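Flirach Hand-Held Gripper Set
Sold as a pair, in stock at Travine

Hi, I'm Magdolna Szilágyi and I look after the gripper range at Travine. I get a lot of mail from people putting together their first budget for a collection table, so let me tell you what I'd tell a friend.

The Flirach set is $271 for the pair, cables included. Spare finger pads are $7 each, and please order a few with the set! Pads scuff, edges wear, and if your people handle cloth all week you'll go through them faster than you think. 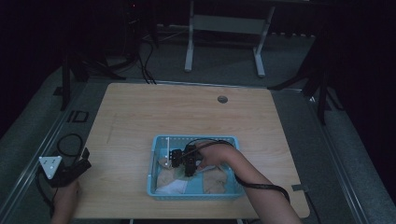 Cloth is what most of you ask me about, so plan for variety. Don't spend the whole materials budget on one stack of identical towels (I did, my first year). Get odds and ends in different weights and colors, plus a couple of shallow bins to sort into – thrift stores are great for this.

Now the table. You can use one you already own, but if you're buying, the Csonka top is $198 and comes with the cable hole already cut. It's a good size for one operator working with both hands. I'd skip the glossy finish because overhead lights bounce off it like crazy.
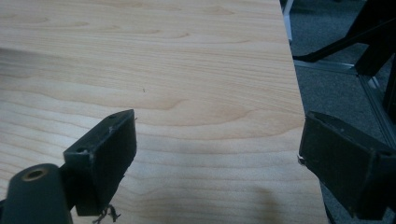 Something else people forget is cable length. The standard cables suit a seated operator just fine, but if yours will be standing and walking around the table, ask me for the long ones when you order. They're the same price, and swapping them later means sending the whole set back to us.

Shipping takes 4 business days from our Arnbridge warehouse, a bit more if you want the table top too – it goes on a separate truck. Quotes for schools and labs are good through the end of February, and I'm happy to split an invoice across two budget years if that helps. Just write to me before you place the order, not after!

Prices updated 17/11/2018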